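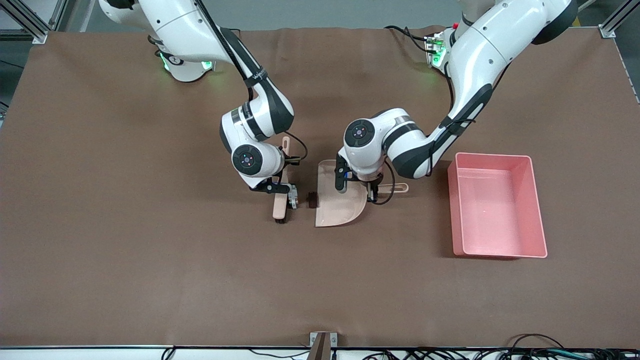
Brush in one hand, dustpan in the other, and the little brown block waiting in between. Both bases showing green.

April, a bit past nine at night

I meant to write this up at lunch and then again at four, and of course I did neither, so it's the kitchen table and a cup of tea and whatever I can still remember. It was a good day, mostly! A long one, but I came home with clean hands for once, having spent a lot of it wiping things down.

The sweeping cell has been my baby since we moved it over from Dorndale, and I've been putting off the proper going-over for weeks. The counter rolled past 3000 cycles last night, and I had promised myself that was the number where I'd stop making excuses. So this morning I put the sign on the door, told the schedule it could wait, and had the place to myself with the radio on low.

I started with the mat, as I always do. I'm fond of that mat. It's a big reddish-brown thing that covers nearly the whole table, and it has never once wanted to lie perfectly flat up by the bases. I smoothed it out by hand from the middle toward the back, went over it with a damp cloth, let it dry, and smoothed it again. There are still a few faint wrinkles up at the top and I have decided to live with them. The brush doesn't go up there anyway. What matters is the middle, where the dustpan lip has to sit down close, and the middle is lovely now. I took the small clamp off the front edge, cleaned the grit out of its jaw, and put it back in the same spot, snug but not cranked down. Last time I tightened it too hard and the mat puckered, and then I spent an afternoon blaming the left arm for something that was entirely my fault.

Then the arms. I powered them down and went joint by joint with a flashlight, right one first. All the bolts at the base were fine except one that took maybe an eighth of a turn, which I've marked with paint so I'll know if it's wandering. The cable on the right arm had been bothering me. It runs along the links and makes a loop down by the wrist, and with the brush held upright the wrist has to roll farther than it did in the old setup, so the loop needs some slack but not so much that it swings. I redid the straps, 4 of them, and moved the last one back by a thumb's width. Then I took the wrist through its whole travel by hand, slowly, watching that loop the entire time like a cat at a fish tank. It never pulled. I did it twice more just for the pleasure of it.

The left arm was easier, though its gripper fingers had that shiny look they get where the dustpan handle rubs. I cleaned them with alcohol and roughed up the pads a little. There's a new pair coming in the Ledesma order, whenever that decides to arrive, and I'd like these to last until then. The handle has slots in it, and if the fingers close a bit too far along, one of them rides on the edge of a slot and the whole pan tips. You wouldn't think a few millimeters could make a person so cross. I re-taught the grasp point and wrote it in the cell notebook in big letters, with a drawing.

After that came the part I enjoy, which is teaching the meeting point again. Power on, wait for the greens (I do like that soft glow on the mat, it makes the table look like it's in a good mood), and then bring the two hands down toward each other in small steps. Brush bristles just resting on the surface, dustpan lip facing them, the block in the gap. I use the same dark block every time so I'm comparing like with like. The pink bin goes to the right of the pan, near enough that the left arm doesn't have to stretch for it. I had it farther out for a while and the elbow was doing a silly sort of reach that I never liked the look of.

First try, the bristles bent too much and the block squirted off sideways. Too low. I raised the brush 2 millimeters and tried again, and it went in so sweetly that I said "oh, well done" out loud to the radio. After lunch I set it running on its own and sat beside it with the notebook. By the time I called it a day it had done 127 sweeps, and the only ones I had to step in on were early, before I noticed that the pan was coming in with its lip a hair high on the far side. I fixed the tilt and it behaved itself from then on.

I didn't get to the cables on the floor. They're a tangle under the right-hand corner and I know it, I look at them every morning and they look back. Tomorrow, with zip ties and a label maker and a cushion for my knees. I also want to ask Navow about a softer brush, one with slightly longer bristles, to see if it forgives me a bit more on height. And the Caneo people still haven't answered about the spare wrist cable, so I'll write to them again, nicely.

Tea's gone cold. I left the bin by the table and the notebook open at the right page, and I'm fairly sure I turned the radio off.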